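Home | Methods | Folding | Data | Downloads | Contact

Training a two-arm folding policy with staged corrections

Pendo is our method for teaching a two-arm robot to fold flat material. It learns from demonstrations first and from short corrections afterward. These steps cover one full training run at the size we used for the results at the end. You need two arms with parallel grippers, a camera on each wrist, a head camera, and the Feltine recording tool.

Step 1. Set the start pose

Lay one orange square flat on the table and bring both grippers in over it. Vary the angle of the square between episodes. If every episode starts with the edges lined up to the table, the policy fails on anything tilted more than a little. Check the wrist view before recording. The fingertips and at least one edge of the square should both be in it.

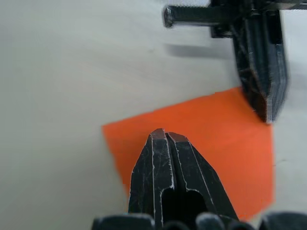 Step 2. Record the base demonstrations

Record 337 full folds. Stop an episode as soon as the last crease is pressed and save it under its own number. Keep failed folds in a separate folder. Feltine will ask for a stage label at each pause: reach, pinch, fold or press. Label the press stage with care, as most of the later errors come from there. The wrist camera is the better view for it, and creases that are faint from above are easier to pick out. 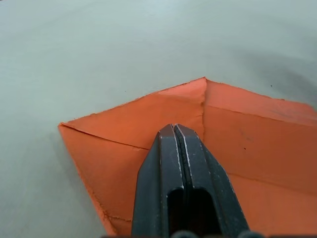
Wrist view with the closed fingertips over the creased sheet.

Step 3. Train the first policy

Train for 4000 steps on the base set with all three cameras. Then run 10 trial folds without touching the arms and write down the stage where each one fails. Do not tune anything yet.

Step 4. Collect corrections

Run the policy again and take over only when a stage is clearly going wrong. Hand control back once that stage is done. A correction that runs into the next stage teaches the policy to wait for help. Leave other items on the far part of the table where they are, so the background matches the base set.

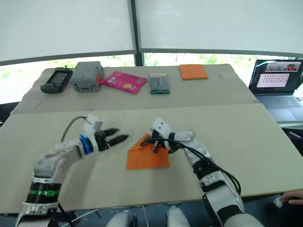

Sigrún Brøndum wrote to ask whether corrections could replace the base set completely. She had tried it with a smaller set on the Bravo task and got a policy that pinched well but never reached the material without help.

We saw the same thing. Keep the base set in, and draw half of each batch from it.

Step 5. Retrain and test

Train for another 1000 steps on the mixed set. Repeat the 10 trials from Step 3 with the same start poses. In our run the first policy finished four folds and the retrained one finished eight. Both remaining failures were at the press stage.
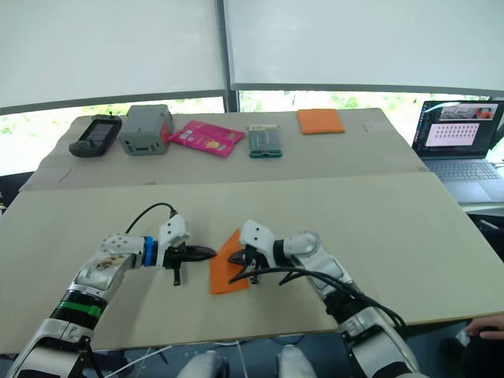 Head view, both grippers close together above the orange cloth.

The label files and start poses are in the Dillden folder on the Downloads page. A version with three-stage labels will be added in November.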